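Valta Users Forum > Cells and Installations > Maintenance
Thread: Cable routing at the wrist, produce cell

cvallejo_ortuno
Posted 21 January 2022
Good morning. I am responsible for the upkeep of a single-arm tabletop cell at Ortuño. The arm handles kitchen items and vegetables on a white table. The wrist camera lead has now been replaced twice, the second time after 293 hours of running. In both cases the conductor had failed close to the plug, with the jacket still intact. I would be grateful for advice on the length of the service loop before I order a third lead. The cell as it stands:

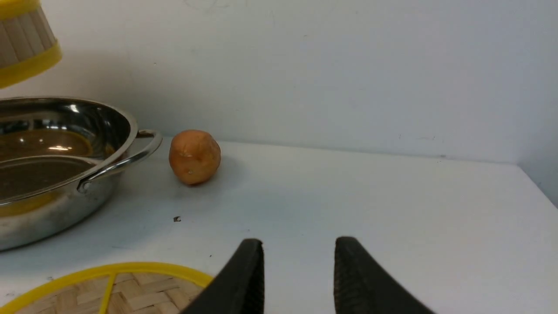
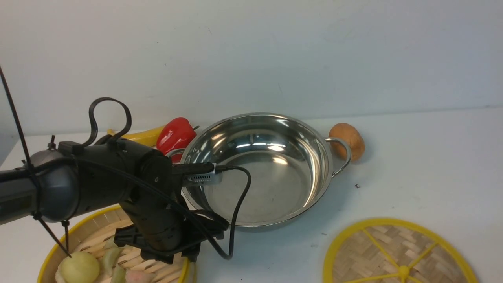 The replacement leads are 645 mm long and are supplied by Plesta. We fasten them at the upper arm and leave the remainder free so that the wrist can complete its full turn. I am aware that the thin cable from the gray module passes over the rim of the pot, and I would like to know whether other members consider this acceptable. The present inspection interval is 18 days.
Covadonga Vallejo

e_miranda
Thank you for the clear account. In my opinion it is not acceptable. A lead that can rest on a metal rim will be dragged across it whenever the wrist turns, and the pull is passed directly to the plug. I would fix the lead to the module bracket first, within a hand's width of the plug, and only then decide on the length of the loop. The high loop near the middle joint appears generous enough. The slack should be taken up lower down.
Emiliano Miranda

wutitz_service_desk
We must respectfully disagree with the order of work proposed above. On the Wutitz cells we maintain, shortening the lower run without first checking the wrist at both ends of its travel has caused more failures than it has prevented. Please move the arm by hand, with power off, to each limit and measure the free length at both. If the shorter figure leaves no slack at the plug, the lead is too short, whatever it happens to be touching.

e_miranda
I accept the point about measuring at the limits. I do not accept that contact with the pot may be left for later. Both can be dealt with in the same stop.

parkline_tech
One further item. There is a zip tie strand hanging from the underside of the arm, over the steamer basket. Please trim it flush. On our own cell a strand of that kind was caught between the fingers during a pick and pulled the neighboring tie loose. It should be on the inspection sheet.

cvallejo_ortuno
Thank you all. The strand will be cut today. I measured the free length as the service desk advised and obtained 189 mm at one limit and considerably less at the other, with the plug under light tension. It would seem that both parties have a case. I intend to move the upper fastening point toward the wrist and add a clamp at the module bracket.

wutitz_service_desk
That is reasonable. Please use a clamp with a soft insert and do not overtighten it. A second zip tie in that position would only move the break.

e_miranda
Agreed as to the clamp. I would also halve the inspection interval until the new lead has passed the hours at which the last one failed.

cvallejo_ortuno
Noted. The interval will be nine days for the present. I will report the hours here.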